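## Part 3: Moving your old tablet's stuff across to the Trenura

Right, you've got the Trenura charged and it's on your Wi-Fi. I did this bit twice for my own one and once more for Araceli Valdovinos, who had 1366 photos on a Dallstead she'd owned forever, so I've found most of the ways it can go wrong by now.

Before you start, both tablets need to be on the same network and above half charge. Plug them in anyway if you can.

1. On the old tablet, open **Settings**, then **Accounts**, and write down every account you see in the list. I mean on paper! You'll be asked for passwords later and it's much nicer to have the list next to you.
2. Install the Traver app on the old tablet. The Trenura already has it.
3. Open Traver on both and tap **Send** on the old one and **Receive** on the new one.
4. Wait for the six-digit code, then type it in. It times out after 100 seconds, which sounds like plenty until the keyboard decides to hide itself.
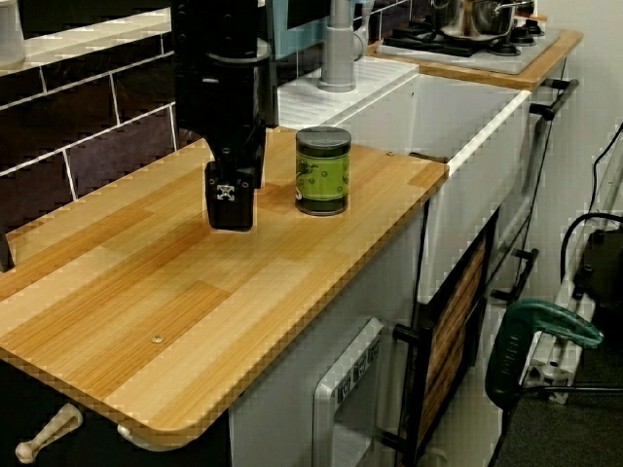
5. Choose what to bring over. I tick Photos, Contacts and Documents and leave **App data** alone for now – more on that in a minute.
6. Tap **Start** and leave both screens on.

> **Caution:** don't close the cover on either tablet while the bar is moving. The magnet puts it to sleep and the transfer stops. You won't lose anything on the old tablet, but you'll have to go back to step 3.

If the bar sits at the same place for ages, have a look at the little counter under it. As long as the file number is still changing you're fine. Mine stuck on file 239, a long video from November, and I very nearly pulled the plug on it. It got there in the end (I'd had my lunch by then).

**Note on memory cards:** Traver only copies what's on the tablet itself. Anything on a card stays on the card, so pop it out and put it in the new one once the transfer has finished. If the Trenura offers to format it, say **No**. Say no the second time as well.

### App data

Okay, so this one's a bit of a mess. Traver can bring over settings and saved games, but only for apps that are the same version on both tablets. Update everything on the old one first, then run steps 3 to 6 again with only **App data** ticked. 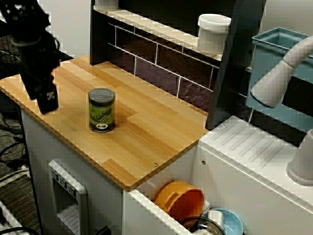 *Reading time: 3 minutes*

Apps with more than 1000 saved items get sent in batches, and you have to tap **Continue** between them. Eliseo Pacheco wrote in to tell me the button sometimes hides behind the navigation bar. Turn the tablet sideways and it comes back!

Banking apps won't come across at all. Install those fresh and sign in as if it were a new device.

### Checking it worked

1. Open the Gallery and scroll right down to your oldest photo.
2. Open Contacts and search for someone you know has a photo and a birthday saved.
3. Restart the Trenura once, then check both again.

Keep the old tablet as it is for a week or two before you wipe it. Wiping is in Part 4, along with what to do if the Solís keyboard case won't pair.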